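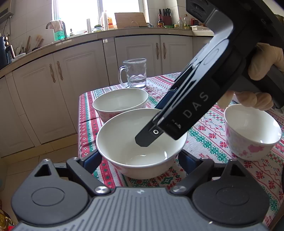

**Nam-gil Chae**
Equipment planning lead, Skonik

## 4. Planning and budgeting your gripper purchase

Read this section before you send in an order. An hour with a notepad now will save you a lot of back-and-forth in January, and it's a fun hour (you get to decide what your grippers will be doing all day!).

### 4.1 Write the task list first

1. Pick one room and one kind of object. Bowls on a kitchen table are a great first choice: the rims are easy to reach, and most kitchens already have a few.
2. Write down each task in plain words, such as "move the bowl to the left" or "hold the bowl with one gripper and reach in with the other."
3. Mark every task that needs two grippers at once. Those marks decide your order size.
4. Measure the widest and narrowest item on the list. Compare both with the finger opening on your quote.

> **Note:** Glossy dishes near a bright window throw strong highlights. If your work table sits by a window, put a blind on the list now, while you still have money to move around.

### 4.2 Build the budget

Our own kitchen plan, the Clenavora project, used these lines. Change the amounts to match your quotes.

| Item | Planned cost |
|---|---|
| Hand-held gripper, first unit | $833 |
| Hand-held gripper, second unit | $703 |
| Spare finger pads, 8 pieces | $45 per piece |

1. Copy the table and add your shipping and tax.
2. Add a line for dishes, tablecloths and other props. It's a small line, but we forgot it on our first plan and paid for it out of the spares.
3. Ask both suppliers for a price on the full set. We asked Choo and Zodberg, and the two quotes were laid out so differently that we had to retype them side by side.
4. Keep the spares on the same order as the grippers.

> **Caution:** Do not mix finger pads from different suppliers on one gripper, even if the screw holes line up.

### 4.3 Check the space

1. Stand at the table with your arms out as if you were holding a gripper in each hand. You should be able to reach the middle without leaning on the edge.
2. Clear a place on the counter for tools and spare pads.
3. Keep knives and glass bottles well out of elbow range.

> **Caution:** Keep your free fingers away from the linkage arms whenever the gripper is opening or closing.

When all three lists are filled in, go on to Section 5, "Placing the order." Bring your measurements with you!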